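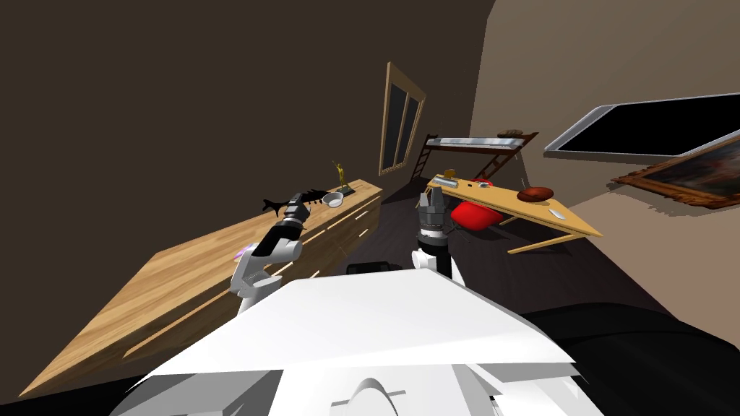

the long honey-colored sideboard, handle strips and all

sandbarkeep
OK so this is the look I've been chasing since February. Long, low, warm wood, drawers with those thin light handle strips, hardly anything on top. My wall is 150 inches and I've got it down to two choices: the Thygesen, or an old Betley I found two towns over. The Betley is cheaper but somebody has oiled it to death and the top feels tacky. Do I strip it or walk away?

moth_and_rye
Strip it! I did a Betley dresser last winter with nothing but mineral spirits, a pile of rags and a podcast, and it came up gorgeous. Tacky usually means too much oil went on and never got wiped off. Don't go at it with a sander first, you'll just gum up your paper.

pell206
Gonna disagree. Check whether it's veneer before you do anything. Plenty of the Betley stuff is, and it's thin. I went through a corner on mine at 100 grit and I still put a plant on it when company comes over.

moth_and_rye
100 grit on veneer, well, yeah — that'd do it. I start at 150 and do it by hand.

sandbarkeep
How do I tell? The guy selling it says "solid" but he also says it's from Denmark and the tag in the drawer says Drilitz.

pell206
Look at the end of the top. If the grain on the face carries on over the edge as end grain, it's solid. If there's a strip stuck on there, it's veneer. Pull a drawer while you're at it and see if the bottom sags.

quiltdad
Drilitz was the store, I think? My parents had a lamp with the same tag. Anyway I own the Thygesen and I wouldn't buy it again. Pretty, but the drawers stick all summer and the finish shows every glass ring. I use Fustent wax on it twice a year and it helps some.

moth_and_rye
Fustent is way too shiny for me. Plain paste wax, thin coat, buff it, done.

quiltdad
It's only shiny if you glop it on!!

sandbarkeep
Went back with a flashlight. There's a strip on the edge, so veneer it is. He knocked the price down when I showed him, and now I kinda want it more. Picking it up tomorrow if my brother-in-law's truck starts.

pell206
Measure your stairwell tonight.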